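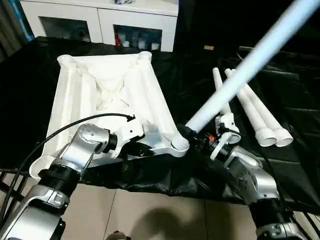 4. Installing and Flushing the Filter Cartridge

This section applies to the Bornau Ciro under-sink water filter with a single cartridge. For the two-stage version, see Section 5. Complete the mounting and tubing steps in Section 3 before you continue.

4.1 Before you start

Read the label on the cartridge and compare the part number with the one printed inside the cover of the filter head. The cartridge must be stored dry and in its sealed bag until it is installed.

You will need:
A bucket
A clean cloth
The housing wrench supplied with the filter
Food-grade silicone grease

CAUTION: Connect the filter to the cold water line only. Hot water damages the cartridge and the housing seal.

CAUTION: Do not use petroleum jelly or household oil on the O-ring. These products cause the rubber to swell and the housing may leak.

4.2 Installing the cartridge

1. Close the inlet valve under the sink.
2. Open the filter faucet until the flow stops, then leave it open.
3. Place the bucket under the housing.
4. Press the red button on top of the filter head to release any remaining pressure.
5. Turn the housing to the left with the wrench and lower it. The housing may contain water.
6. Remove the O-ring from its groove. Wipe the ring and the groove with the cloth.
7. Check the O-ring for cuts and flat spots. Replace it if it is damaged.
8. Apply a thin film of silicone grease to the O-ring and press it back into the groove.
9. Remove the plastic wrap from the cartridge. Set the cartridge upright in the housing, open end up.
10. Raise the housing and turn it to the right until it is hand-tight. Use the wrench for a further quarter turn only.

Note: Keep loose parts in a shallow tray while the housing is open. Any clean tray without drain holes is suitable.
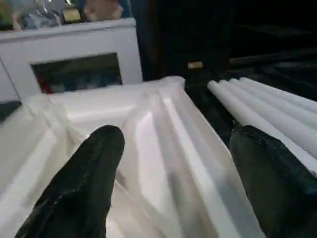
Figure 4-2. White molded tray.

4.3 Flushing

1. Check that the filter faucet is open.
2. Open the inlet valve slowly, by half a turn. Air and gray water will come out of the faucet. The gray color is carbon dust and is harmless.
3. When the flow is steady, open the inlet valve fully.
4. Let the water run for 15 minutes. Do not drink it.
5. Close the faucet and dry the housing and the fittings with the cloth.
6. Wait 2 minutes, then check the housing seam and both fittings for drops.

If water appears at the seam, close the inlet valve, release the pressure and repeat steps 5 through 10 of Section 4.2. Do not tighten a leaking housing under pressure.

4.4 Resetting the counter

Hold the RESET key on the display until the reading changes to 4,000. This is the cartridge capacity in liters. The display flashes when 50 liters remain.

Note: The counter does not shut off the water when it reaches zero.

Revision 29/12/2023. Text: Salma Kettani. Technical check: Sorin Hodžić.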